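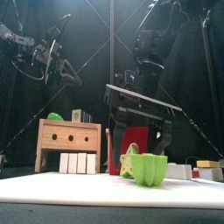
About Virier Packaging

Posted in: Company > About Us

Virier supplies empty glass jars, bottles, droppers and closures to small makers and shops. Most of our customers fill things by hand: jam, honey, beard oil, bath salts, loose tea, candles. Some buy 9 jars at a time and some buy by the pallet, and both are served from the same stock list.

The business began as a sideline to a bottle wholesaler. People kept ringing up to ask for one carton when the smallest order was a full layer, so a separate trade counter was opened to break cartons down. The counter did better than expected and became a company of its own. We took the wholesaler's old unit when it moved out, and we are still there.

What we stock

The current list runs to 400 lines. The largest part is clear and amber glass, from sample vials up to pickling jars. Lids are sold separately, so check the neck size on the product page before you order. A lid that looks right in a photograph may be a different thread.

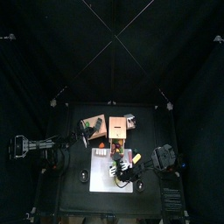
Photo: Virier

Cosik is our own range of straight-sided jars with a screw lid. The shape was drawn to take a wraparound label without creasing, and the base has a shallow recess so the jars stack. It comes in 8 sizes. The two smallest share a lid, as do the two largest.

Bodarmont is the bottle range. It has a heavier base and a longer neck, and it suits syrups, vinegars and infused oils. Corks and pourers for Bodarmont are kept in stock all year, though the black pourers do run short before Christmas.

We also carry tins and paper tubes from Lukáč, a family firm that has supplied us since the trade counter days. Their tins arrive plain. If you want them printed, ask for a quote first — the minimum run is higher than for glass and the lead time is longer.

Samples

You can order up to 2 samples of any item before buying a carton. We charge for the sample and the postage, and take the cost of the sample off your first full order. Please test your own product in it, with your own filling method. We can tell you what a jar is made of and what the liner is, but we can't tell you how your recipe will behave in it.

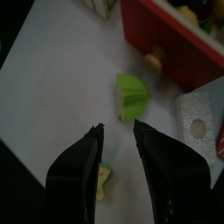
Orders and collection

Orders placed before noon on a working day are normally packed the same day. Collection is free from the trade counter, by appointment. We close for stocktaking during the first full week of January, and orders placed in that week go out the week after.

Breakages should be reported with a photo of the outer carton as well as the item. Keep the packaging until we have replied.

Page last updated Monday, July 22, 2024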